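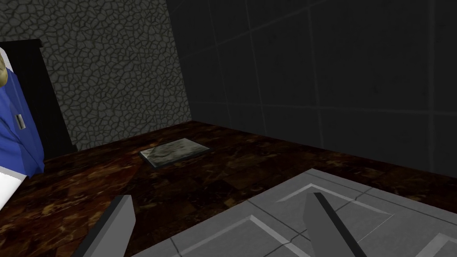 Amr Kettani
Local government reporter
22 Jan 2025

Dendlow residents say they'd pay more for water if the old pipes got replaced. Most of them, anyway. Sixty percent, in a phone survey done for the city by Muvska, the small polling shop over on Grarkar Street.

Then you ask how much more and it gets messy.

I had 15 minutes on the phone with the woman who ran the survey. She asked me to leave her name out, she still gets calls at home over the parking poll in July. Fair enough.

First thing I wanted to know was the size. The city's summary doesn't say. "It was 122 completed interviews," she said. "That's small. We told them it was small. It's in our report on page one and I don't know why it didn't make it into theirs."

So is 60 percent solid? "It's a lean. I'd be comfortable saying more people are for it than against. I would not want to see anybody building a rate table off of it."

The survey had four questions. Do you trust your tap water, do you know who sets your rate, would you pay more to replace pipes, and what is the most you would pay per month. The last one was open, people could say any number they liked. A lot of them wouldn't say one.

"You could hear it," she said. "People are happy to say yes, fix the pipes. Then you ask for a dollar figure and there's this long quiet. Or they say, well, what does my neighbor pay?"

Renters were the hardest group to read. Plenty of them never see a water bill – it's folded into the rent – so asking about a monthly increase is kind of asking about somebody else's mail. She wanted a separate version for renters. No budget for it.

I asked about the Mahrous neighborhood, where the main broke twice last year and where council members keep saying support is strongest. She wouldn't go there. "I can't give you a number for Mahrous. There just weren't enough people. If someone on the council is quoting one, it didn't come from us."

What about calling in the daytime, doesn't that skew old? "We called evenings too. But yes, older people pick up. We weight for it, and weighting only does so much when you've got a handful of people under thirty."

The answer that suprised her was the second one. Hardly anyone could say who sets the rate. Some said the county. Some said the mayor does it by himself. One man told the caller it was set by "the computer." (It's the city council, by vote, after a public hearing.)

Would she do the survey again? "Bigger, and with prices in it. Give people three amounts and let them pick. It's a easier question and you learn more."

The city hasn't said if it will pay for a second round. The hearing date isn't set yet either. I'll post it when I have it.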